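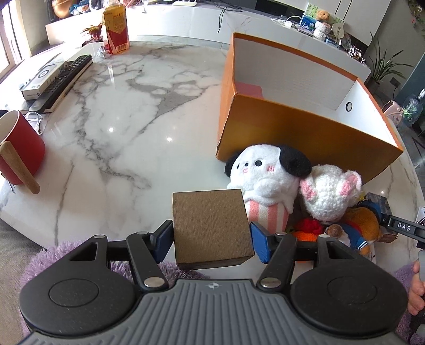

4.2 Fitting and checking the finger pads

The pads on the Drulon hand gripper wear faster than any other part and should be looked at before each session. Each pad sits at the end of a black linkage arm, and the arm turns on a large silver pin at its lower end. When the gripper closes on a box, the two blue pads should take hold of opposite sides and leave the top clear. One pad may lie flat while the other meets the box at an angle. A small angle is within limits and needs no adjustment.

Tools needed: 2 mm hex key, soft cloth, pad set from the Fustel spares kit (part 151).

1. Switch off the gripper and wait for the status light to go out.

2. Open the fingers fully by hand. Do not force them past the stop.

3. Wipe both pads with the dry cloth. Replace any pad that is split, shiny or lifting at a corner.

4. Undo the screw behind the old pad and slide the pad forwards off the finger.

5. Push the new pad on until it clicks, then refit the screw. Finger-tight plus a quarter turn is enough.

CAUTION: Keep fingers clear of the linkage while the power is on. The arms close without warning if the trigger is knocked.

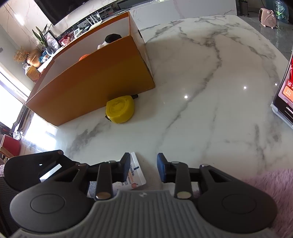 6. Switch on and open and close the gripper 16 times with nothing between the pads. The movement should be even on both sides – a click or a pause means that a pin needs cleaning (see 4.3).

7. Pick up a light carton, hold it for 6 seconds and set it down again. If it slips, go back to step 5 and check that the pad is fully home.

Note: Pads from the older Kiều set fit the same fingers but are thicker. Do not mix the two types on one gripper, as the fingers will no longer meet in the middle.

Note: Do not oil the pads or clean them with solvent. Worn pads can be returned to the Flurkstead workshop with the next spares order.

Section revised 11/03/2022.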